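Falcão finds a home at Tusby: my biggest mosaic goes up in the library stairwell

For immediate release
Monday, January 16, 2023

Well, it's done and I can finally talk about it! My new mosaic, Falcão, is now on permanent show in the stairwell of Tusby Library, and you're all invited to come and have a look. I'm Odette Arnaud, I make mosaics out of glass and old crockery, and this is the largest thing I've ever put on a wall.

The piece shows a falcon coming in to land, wings right back, over a patchwork of fields. There are 3,154 pieces of glass and china in it. I know the number because the library asked for one for the label, so I sat down with my cutting notes and a pot of tea and added them all up. The first design had 2,977, but then I fell out with the left wing and made it again from scratch (twice, if you want the truth).

It started last August, when Mireille Ferrand from the library rang me up. She'd seen my little heron panel in the Fustis gallery window and wondered if I could do something "a bit like that, but three floors tall". I said yes before I'd seen the stairwell. Then I went to see the stairwell, and had to go and sit in the café for a while.

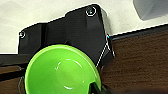

Lime green, one of my favourite colours.

Most of the china came from people in the town. We put a box by the returns desk asking for chipped plates, odd saucers and cups that had lost their handles, and it filled up so fast that the staff had to find me a bigger one. Someone gave a whole blue tea set with a note saying it had been their gran's and she'd never liked it. It's in the river now, bottom right, and I think it looks lovely there.

The glass is from Palach, the small supplier I've used for years. They were very patient with me while I changed my mind over the browns. A falcon isn't one brown, you see, it's dozens of them, and some are nearly purple when the sun comes through the top window. I laid the feathers out in my workshop on 5 big boards, so the whole bird could travel flat
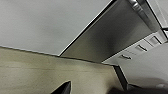
and be lifted up a section at a time. Fixing it took us three weeks, working mostly in the evenings after closing. The grouting was the bit I'd been dreading. I went for a warm grey in the end, a shade darker than my test panel, and it pulled the fields together better than I'd hoped.

Mireille has been a star all the way through. "I walk past it every morning and I still find bits I hadn't noticed," she told me last week. "I was late to my own meeting because of a teapot lid." (The lid is the falcon's shoulder. Go and find it!)
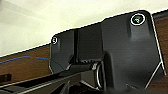

Dark grey, with a bright edge where the light catches it.

You can see Falcão whenever the library is open, and it's free. The best view is from the first landing, and late morning is when the light's at its nicest. I'll be giving 3 short talks on the stairs this spring, with a few offcuts to handle, and dates will be up at the front desk soon.

For pictures of the mosaic, or to have a chat with me or Mireille, please get in touch through Tusby Library.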